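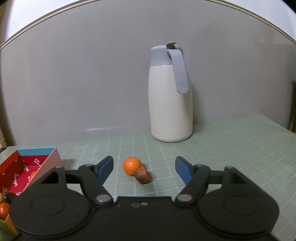

Green table, Friday morning: jug at the back, orange fruit with the small brown piece, open box on the left.

Friday, 9.40

Continued with the table set for the Atinga breakfast pages. Yayra Frimpong wants the final arrangement before the end of July, so today I only worked on which things stay and where they stand.

The vacuum jug stays. I tried it first in the middle and it was too heavy there, everything else looked like it belongs to the jug. Now it is at the back, right of the centre, near the grey wall panel. The cream body goes well with the sage green, and the blue-grey handle is a quiet colour. The shadow on the wall is soft, I leave the lamp where it is.

Fruit and brown piece: they must touch. With 3 cm between them they looked forgotten. When the brown one leans on the lower right side of the orange one it is already a small group, and the peel gets some nice small highlights. The brown one is dull and stays dull. I wiped it with a dry cloth and saw no difference.

The lines on the tabletop are useful for putting things back after a break. I count squares from the front edge and write them on the paper sheet, not here, because last time I wrote them here and Amerley could not find them.

Box: open, left side, red inside with the white script. I like the red against the green, but it is the strongest colour on the table and the eye goes there first. Amerley Quartey says to close the lid. I think half of the box is enough if we push it more to the left – to be tried after lunch. The turquoise band on the rim should stay in sight, it is the only thing that answers to the blue of the jug.

Tried also 13 cm more distance between jug and fruit. Too empty. Went back.

To do:
ask Yayra if the word that looks like "Summer" in the box is a problem for the autumn pages
second fruit, a bit smaller, in case the peel gets dry
return the Allard cloth, 8 napkins, none used
move the tall lamp before 16.00, the sun comes in from the yard side then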